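Review: Plorley kitchen simulator, seen at the Cevonier open day

Posted 13 Jul 2018

I've been wanting to try Plorley ever since a guy in my class wouldn't shut up about it in March, so when Cevonier put up a sign-up page for their open day I grabbed a slot before I even checked how far the drive was. (139 miles. Each way. My car and I are still not speaking.)

If you haven't run into it, Plorley is a practice kitchen for two-handed robots, all on the computer. You get a counter, some dishes, some food, a pair of arms, and you try to get the arms to do something useful. They had it running at a row of desks along the back wall, and you could either watch a canned program or put on the gloves and drive the hands yourself. Guess which line was longer!

I got 22 minutes on it, which sounds like a lot until you've spent the first 11 learning where your thumbs are. The gloves are the Bralard ones, size medium only, and I have big hands, so take my complaints with that in mind. The person helping at my desk was Seidu Tetteh, who was very patient and only laughed at me once that I noticed.

My task was the cutting board one. You bring both hands in, get the vegetable between them and move it to the white plate. Easy, right? I do this every night at home without thinking. But the view is from the robot's own head, looking down past its wrists, and it takes a while to stop leaning forward in your chair to see around your own fingers.
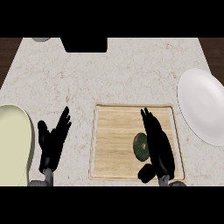
The cutting board task in Plorley, right hand up against the vegetable and the left still open.

What I liked most was how quickly it stopped feeling like a game. The hands have separate fingers and they'll go where you ask, more or less, and once I slowed way down I could put one right beside the thing I wanted without bulldozing it across the board. The marble looks really nice too, with all those little brown veins, and I like that the hands throw soft shadows. I used those a lot to guess how low I was.

Now the grumbles. There's no sense of touch at all, so you're going by eye, and with a dark green vegetable and matte black fingers that's harder than it should be. I kept losing track of which bit was finger. A lighter color on the fingertips would fix that in a minute - Seidu said other people had asked for the same thing. The dishes at the sides are also only partly in view, and I'd have liked to swing the head over a touch before reaching for the white one. Maybe you can and I missed the setting.

I did it on my second good try, after dropping it plenty. The woman at the next desk was using the Issahaku add-on, which smooths out shaky hands, and hers looked a lot calmer than mine. I asked for a turn but they only had 2 copies set up and people were waiting.

Would I use it at home? Yes, if they sort out a price for students, and if the gloves come in large. Setup looked simple enough from where I sat, though somebody else had done it all before we got there, so I can't really grade that part. Four stars from me, and one of those is for Seidu.

Coffee was free, parking wasn't. Bring quarters.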